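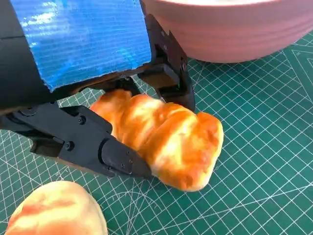
By Misaki Hattori

The first shift at Jorkero starts at 3 a.m., and by the time I get there at a quarter to seven the people on it are thinking about lunch. The bakery supplies rolls, buns and small loaves to hotels, cafeterias and a couple of school districts. On a normal weekday it sends out 3,000 mixed boxes. Each box holds a set number of different rolls, and until last year every roll was put in by hand.

Now part of that work is done by robot arms. The first two went onto the packing line in the spring, and a third sits on a bench in a side room, where new products are tried before they go anywhere near a customer. The packing supervisor has been at Jorkero for 18 years and started on the same line she now runs. She agreed to talk on the condition that I leave her name out, as her family gets enough questions about the robots already.

We sat in the break room, which has one window and a very loud refrigerator.

"People think it was announced one day and the next day there were machines," she says. "It was months. They put the arm in the side room and it dropped rolls for months."

Dropping was the smaller problem. Bread is awkward to pick up. A box or a bottle has the same shape every time, but a pull-apart roll comes out of the oven lumpy, and no two are lumpy in the same way. Squeeze too little and it slides out. Squeeze too much and there is a dent in the side that a hotel kitchen will send back.

"The glazed ones are the worst," she says. "Shiny on top and soft underneath. I could tell you with my eyes shut how hard to hold one, but I couldn't tell you a number. And the engineers wanted a number."

The engineers came from Rallow, the company that installed the arms. They asked for someone from the line to sit with them in the side room, and she volunteered, mostly, she says, to get off her feet. Her job was to look at each roll after the gripper let go of it and say whether she would pack it. She used two trays, one for yes and one for no. For the first few weeks the no tray filled faster.

"One of the young guys asked me why a certain roll was a no. I said, because it looks handled. He wrote that down. Then he asked me what handled looks like, and we spent the whole afternoon on that."

I asked whether she had worried that she was training her replacement.

"Sure. My sister said it to me the first night. I said if they're going to do it anyway I want it to know what a good box looks like."

Nobody on the packing line has been laid off. The line had 14 people on each shift before the arms came and has 12 now. The two jobs went when one man retired and another moved to the delivery side, and neither was replaced. She is careful about how she puts this.

"They'll tell you no one lost a job, and that's true. But there are two jobs that used to be here. If your kid wanted to come in and start on packing like I did, there's less to come into."

What the remaining packers do has changed too. Before the arms, a packer stood at one spot and put the same two or three kinds of roll into every box that passed. Now the arms handle the plain dinner rolls and some of the pull-aparts. The people do the seeded and filled products, check the finished boxes, and deal with whatever stops the line. They change places every 45 minutes.

The rotation was the workers' idea. In the first weeks, the person assigned to watch the arms stayed there the whole shift, and everybody hated it.

"You're standing there waiting for it to make a mistake," she says. "It's harder than packing. With packing your hands are busy and your mind can go where it wants. Watching, your hands are doing nothing and you can't think about anything else. I had people asking me to put them back on the heavy trays."

She took that to the plant manager, who agreed to try shorter turns. It has stayed that way since.

There are things she likes. Her wrists are better. She had pain in the right one for years and wore a brace to work, and she has not worn it since the summer. Several of the older packers say the same. The early hours are a little easier to staff, and when two people call in sick on a Monday the line still runs, though slower.

She is less happy about the pace. A person packing next to a robot tends to match its speed without meaning to, and the arms do not slow down toward the end of a shift.

"It goes the same at nine in the morning as it did at three. We don't. I tell the new ones, don't race it, it doesn't know you're there." She asked for the arms to be set a notch slower after the second break. That request is with management. She expects an answer after the new contract is signed, and would prefer it before.

Pay is the other open question. The packers now clear jams, restart the arms and fill out a sheet when something goes wrong. Under the old job descriptions, that was maintenance work and paid at a higher rate. Jorkero gave the packing shift a small raise when the arms went live. The supervisor says it was fair for what people were doing then and does not cover what they do today.

"They learned it on the job, a bit at a time, so it doesn't look like much. But if I put an ad in the paper for someone who can do all of that, I'd have to pay more than we pay."

Before I leave she takes me past the side room. Work on a new roll is supposed to finish this month, she says, but she has told them it needs longer. She still goes in twice a week to sort the yeses from the noes. The no tray is lighter these days. She has kept her standard where it was.

"They asked me if I could be a little more flexible," she says. "I said, would you serve it to your mother? So we're still testing."

Her shift ends at eleven. She had four hours left, and someone was already at the door to tell her the line had stopped.

More in Work

Wegener warehouse staff vote on new shift pattern
What a night shift does to your grocery bill
Sorari to retrain drivers as depot technicians
Apprentice bakers are getting older
Letters: My first week on the line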